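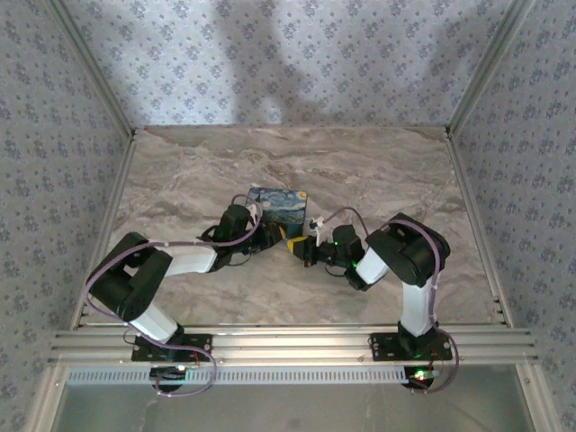 About us

Halliday Cards & Small Prints
Jarkisthorpe

Welcome, and thanks for stopping by our little corner of the internet. If you've found this page, chances are you've bought one of our cards at a market, or somebody has sent you one, and you turned it over and wondered who on earth Halliday was. So pull up a chair and we'll tell you, though we should warn you that neither of us is very good at keeping a story short.

Halliday is not a person. It's the name that was painted over the door of the shop when we took the lease, and by the time we'd scraped together the money for a signwriter we had grown fond of it. The people are Saadet Karakaya and Emerson Amaral, and we've been printing and selling small art cards since 2000, first from Saadet's spare room and then from the shop on the corner, where the light is better and there's somewhere to put the guillotine.

How we got started

Saadet was teaching art to grade fives and sixes and could never find decent reproductions to hand around the class. There were big posters, which went up on the wall and were never looked at again, and there were books, which were too heavy and too dear to pass around a room full of kids with paint on their hands. What she wanted was a small square card with one painting on it, in proper colour, that a child could hold up close to their nose and then swap with the kid beside them.

Emerson was working for a commercial printer at the time and had the run of the offcuts bin. He ran her up a first set of 60 over a couple of evenings. Quite a few of those came out too green, and we still have one stuck to the fridge in the back room to keep us humble. But the children loved them. They sorted them, traded them, argued about which one was the scariest, and before long other teachers were asking where they could get a set of their own.

We'd love to tell you there was a business plan after that. There was a biscuit tin with some money in it, and there was Emerson's mum, who was kind enough to lend us her car.

What we make

Our cards are square, and they're small enough to sit comfortably in the palm of your hand. We've been asked many times over the years to do a larger one, and we did try it for a while under the name Misent, with a lovely folder and everything. They were handsome things but they didn't fit in anybody's pocket, and we found we missed the little ones. The last of the Misent folders are in the shop at a reduced price if you happen to be passing.

Most of our range is made up of well-known paintings. People sometimes feel they ought to apologize for wanting the famous ones, and we always tell them not to be silly. The Starry Night has been our most asked-for card in every year but one (that was the year everybody wanted the Hokusai wave) and Emerson still fusses over it more than any other card we make. Get the blue wrong and the whole sky goes flat. Make the yellow of the moon too strong and it's all you can look at, and then the cypress turns into a big black smudge at the side. He reproofs it every February when the new paper comes in, lays the proofs out along the bench, and makes everyone who walks through the door choose their favourite. The courier has very good taste.

We also print for local painters, in short runs, and we're glad to do it. If you have a picture you'd like to see made small, come in and talk to us. Bring the original if you can carry it. We'll put the kettle on.

The shop and the back room

The front of the shop is for browsing. The cards stand upright in long racks with the picture facing you, and you're welcome to pick them up. Please do, in fact. A card that has only been looked at from a distance hasn't been looked at the way we mean it to be. Tip it back a bit toward the window and you'll see much more of the brushwork than you would lying flat on a counter.

The back room is where the trimming, checking and packing gets done, and on packing days you may hear the radio. We check every card by hand for nicked corners before it goes into its sleeve. Those that don't pass go into the seconds basket beside the till, where they're sold by the handful, and we have several customers who won't buy anything else. One of them has papered the inside of a cupboard door with them and very kindly brought us a photo to show how it came out.

Schools and community groups

We began with a classroom and we've tried to stay useful to classrooms. Our school sets come in a box with a lid that can survive being sat on, and there's a sheet of suggestions tucked inside. These are mostly Saadet's old lessons. Hand out the cards face down and have the students describe theirs to a partner who has to draw it. Put five cards in the order you'd walk through them if they were places. Find somebody else whose sky matches yours.

We also visit the seniors' residence in Stallunbridge with a box of cards and a big pot of tea. It began as a one-off afternoon and we've been going back ever since, and we've had some of the best conversations about paintings there that we've had anywhere. Somebody always has a story about a print that hung in the hallway when they were small.

If your school or group has no budget for this sort of thing, please write to us anyway. We keep a few sets aside for lending, and all we ask is that you send them back with the lid on.

Finding us

The shop is on the corner across from the library in Jarkisthorpe, and there's parking behind the building if you don't mind the potholes. We open at ten and close at 5, or a little later if you're in the middle of choosing. Dogs are welcome. Drinks are too, but we'll ask you to leave them on the windowsill while you're at the racks.

For orders, school sets, or a chat about having your own work printed, drop in or leave a message on the shop phone. Saadet looks after schools and Emerson looks after printing, but we share one desk and either of us will pass it along.

Saadet and Emerson

Page last updated 28 September 2023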